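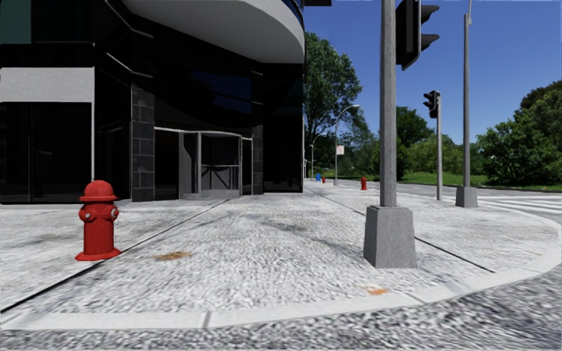

Hydrant corner in our simulator, sidewalk side

Is there an actual standard for how close a delivery robot may pass a hydrant or a signal pole?

Posted by curbcut_mel, December 3, 2023

I'm on a small team testing sidewalk delivery robots in simulation before we ask our city for a permit. The software we use is Tastudon, and the corner we keep coming back to has a glass building with its entrance on the bend, a red hydrant out on the sidewalk, and a traffic light pole on a square concrete base. Nothing exotic.

The consultant we hired, from a company called Viklund, handed us a "best practice" sheet. It says to keep two feet from all street furniture, to run every corner 100 times, and to call the corner passed if there are no contacts. I asked where the two feet came from and was told it was "industry standard." I asked which standard. That was in October and I'm still waiting.

So, two things. Is there a real document behind this? And does 100 clean runs mean anything to a city reviewer, or is it a nice round number somebody liked?

Also, the expansion joints in the paving run diagonally here, and one of my coworkers wants them counted as hazards. I think that's overkill, but I've been wrong before.

Jinlong Wan

I would stop using the words "industry standard" in anything you send to the city until you can put a title and a section next to them. I used to review these applications and the phrase made me read the rest more slowly.

As far as I know there isn't one clearance figure that covers you everywhere. What you have is a pile of rules written for other reasons. There are accessibility rules about how much clear walking width has to be left for people, there's whatever your fire code says about keeping hydrants reachable, and there's the local ordinance on delivery devices if your city has passed one. Get the local versions, read them yourself, and write down which line each of your numbers came from. If a number came from your own judgment, say so. A reviewer can argue with a judgment. A mystery number just sits there.

The two feet also skips the question of what happens when the robot stops. Passing a hydrant with room to spare is fine. Parking beside it with a dead battery is what the fire department will ask you about, and your sheet doesn't seem to have a word on it. Same with the building entrance. Somebody coming out of a door on a corner doesn't care what your average clearance was.

On the 100 runs, ask what changed between them. We once got a report from an outfit called Gement with 196 runs in it, all passed, and when I opened the appendix the start position, the light and the speed were identical in every one. So that was one run with a lot of copies.

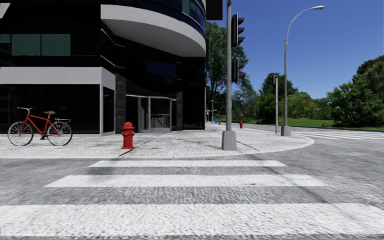

At a crosswalk I'd want to see the approach from the street side as well as from the sidewalk, with the signal in different states and with people on the corner who stop short or change their minds. Then the curb. Simulated curbs are often clean and the ones in your city are chipped, patched, or full of leaves — so go out with a tape measure and check what the model has against what's on the ground. If you can't do that for this particular corner, say the corner is generic and don't claim it clears you for a real one.

Your coworker isn't crazy about the joints, by the way. Hazard is a strong word, but a painted-on line in a model and a lifted slab edge are different things to a small wheel. Find out if your joints have any depth at all in the physics. If they're only a texture, your runs say nothing about them either way.

dockside_phil

just use the 2 feet, everyone does. we ran the Draltitz checklist and got our permit no problem. the city people don't read the sim part anyway, they want to see insurance and a phone number on the side of the robot

Sadao Noguchi

I'd be careful with the answer above mine. Getting a permit tells you that a form was accepted. It doesn't tell you the clearance was right, and "they don't read it" lasts until the first complaint, when someone reads all of it.

Mostly I agree with Jinlong, but I trust simulation even less than he does. Good weather, blue sky, a hydrant in bright red that any camera would pick up. Put a bicycle against the building and see if the route planner still leaves a person in a wheelchair enough room to get by. Tip the bicycle over and try again. Do it in rain and at dusk if Tastudon lets you. And log the near misses along with the contacts. A "no contacts" rule will happily pass a robot that stops an inch from the pole every time.

For the report, I'd list every failed run, with the cause, before the passed ones. If there are no failures, I'd assume the tests were too easy and go make them harder.

One more for the consultant: ask if the two feet is measured from the body of the robot or from the sensor mast, and from the pole itself or from its concrete base. On a corner like yours those are different distances, and I'd bet the sheet doesn't say.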